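Torkberg Recipe Binder, Two Months In

Posted Thursday, October 12, 2023

My recipes used to live in three places: a shoebox, the back pages of a church cookbook, and the side of the refrigerator. I bought the Torkberg binder in August to get them into one place before the baking season. It now holds most of what I cook from, and I have used it enough to say what works and what doesn't.

What you get is a four-ring binder with a wipe-clean cover, a stack of clear page sleeves, blank recipe cards, and a set of tabbed dividers. The box says it holds 400 cards. I have not filled it that far and I doubt the rings would turn well if I did. With a little over half that number in mine, the pages still flip without catching.

The sleeves are the best part. They come in two layouts, one for full sheets and one with pockets for cards, and both open at the top. I have splashed tomato sauce, egg, and melted butter on them, and everything came off with a damp cloth. Ink from the older handwritten cards has not stuck to the plastic so far. I can slide my mother's pie crust card in next to my typed version and see both sides of hers without taking it out.

The dividers are less useful. Torkberg gives you Appetizers, Soups, Mains, Sides, Breads, Desserts, and one blank. There is no tab for breakfast, and nothing for canning or pickles, which take up a lot of room in my collection. I used the blank one for preserves and put the pancakes in with Breads. You can buy more dividers, but they are sold only in full sets, so you pay for another Appetizers tab you don't need.

The cards have too few lines. Anything longer than a simple cookie recipe runs over to the back, and the back has no lines at all. My stuffed cabbage took two cards. If you are copying out a family collection, buy plain index cards in the same size and save the printed ones for gifts.

Before this I had a Nava binder, the kind with a padded cover and a ribbon. It was nicer to look at. The rings went out of line within the first year, and by February the pages were tearing at the holes. Torkberg's rings are heavier and close flush, with a click. The cover is plain gray and will not win anyone over on a shelf, but it lies flat when open, and the Nava never did.

I also looked at the Custport recipe box, which a lot of people recommend. Boxes are fine if everything you own is on a card. Half of mine is on magazine pages and printouts, and those would have to be folded.
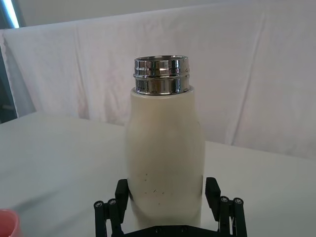

Counter space matters more with a binder than with a box. Open, this one takes up as much room as a large cutting board, and I don't have that to spare when I am rolling dough. I tried leaning it against the backsplash, but it slides. What works for me is setting it half upright against something tall and steady, such as a full canister or an insulated bottle like the cream-white one with the shiny metal neck – straight sides are better for this than a bowl or a jar with a round belly. Torkberg sells a stand, but I have not tried it.

Filling the binder takes longer than you would think. I did mine in the evenings, one section at a time, starting with Desserts. Do the sorting first and the sleeves second. I did it the other way around and had to pull out and move most of the bread recipes when I found another envelope of them. I also wish I had written an index as I went. The binder comes with two index pages, printed in small type, and I have only now started on them.

A few smaller points. The spine label slips out if you carry the binder upside down. The inside pocket is deep enough for loose clippings. There was a faint plastic smell for the first week, gone after I left it open on the porch for an afternoon.

I would buy it again for the rings and the sleeves. If you keep mostly cards, get a box. If you have a mix of cards, clippings, and full sheets, this is the better choice, with a pack of plain dividers from the office supply aisle to go with it.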